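Search this site Go

2 min read

Plollcombe, Thursday, December 20, 2018

Cendino opens its gripper care guide to every Lenano owner

Cendino today released the upkeep guide its own workshop uses for the Lenano hand-held gripper, and we're so pleased to get it out the door! The full check takes 30 minutes. Wipe both finger pads, look along their lower edges for chips, then go over the screws, two to a pad. Our shop does this every 400 hours of use. Order new pads as a pair, so the jaws still meet squarely.
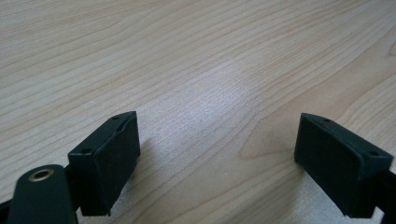
Owners who wrote to us in October asked for a printable version too, and it comes with the download.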